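Ticket 1385
Product: Brova key and valet tray, dark gray, with hanging bar
Opened by: Maureen Mellor
Assigned to: Ramil Dela Peña
Status: Closed
Category: Bar tilts or turns under load

Customer report

The bar on my tray will not stay level. With keys at the left end it dips on that side, and after a day or so the whole thing has swung toward the wall. I have tightened it twice from underneath. It holds for a while and then goes again. The tray sits on a table in the hall and gets used by two people. Is the post faulty or have I put it together wrong?

Maureen Mellor

20 February 2018, first reply (Ramil Dela Peña)

Thank you for the report. Before we send a part, please check the following.

1. Empty the tray and take everything off the bar.
2. Turn the tray over on a towel. Look at the screw head under the post. There should be one flat washer and one toothed washer. The toothed washer goes against the tray.
3. Hold the post and try to turn it by hand. Note whether the post turns in the tray, or the bar turns on the post. These are separate faults with separate fixes.
4. Tell us what normally hangs on the bar, and where.

Customer reply

Only one washer, the flat one. The post turns in the tray. The bar does not move on the post as far as I can tell. Usual load is my keys on the left, and my husband's leather pouch goes on the right when he remembers. The pegs were on the right when it came out of the box and I left them there.

Second reply (Ramil Dela Peña)

The missing toothed washer accounts for the turning. Without it the screw clamps against a smooth surface and works loose each time a key ring is pulled off sideways. Tightening harder will not cure it and may strip the thread in the post.

The dip is a separate matter. The bar is rated for up to 125 grams at either end. A ring with several keys and tags can come close to that on its own, so the load should be split between the two sides of the post where possible. 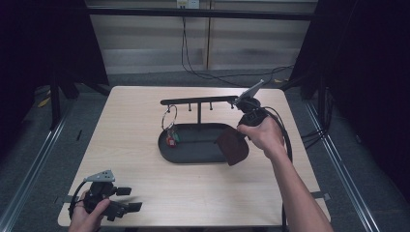 A pouch is better hung from a peg than draped over the rim of the tray, where it puts no weight on the bar and does nothing to offset the keys. If it is too wide to hang clear, use the peg at the far end. Lift key rings up and off the bar — do not drag them along it.

I have asked Darren Horrocks in parts to send washer kit 1824. It contains the toothed washer, a replacement flat washer and a new screw. No charge.

Internal note (Darren Horrocks)

Kit sent. Checked the open stock from the same delivery and found other hardware bags short of the toothed washer. Passed to Brenda Bellamy so the remaining bags can be opened and made up before they ship. Tavo trays use a different post and are not affected.

Customer reply

Kit arrived. Fitted as follows: flat washer next to the screw head, toothed washer against the tray. The post no longer turns. The bar still drops very slightly at the left with the full set of keys on. Is that normal?

Third reply (Ramil Dela Peña)

Slight flex at the end of the bar is normal. If it returns to level when the keys come off, no action is needed. If it stays down, the joint at the top of the post has moved and we will replace the upper section.

Customer reply

It goes back. I have moved the shed key to a hook by the back door, which helps. Please close.

Resolution: Toothed washer missing from hardware bag. Kit 1824 supplied and fitted by customer. Assembly sheet to be amended to show washer order — assigned to Roy Marsden.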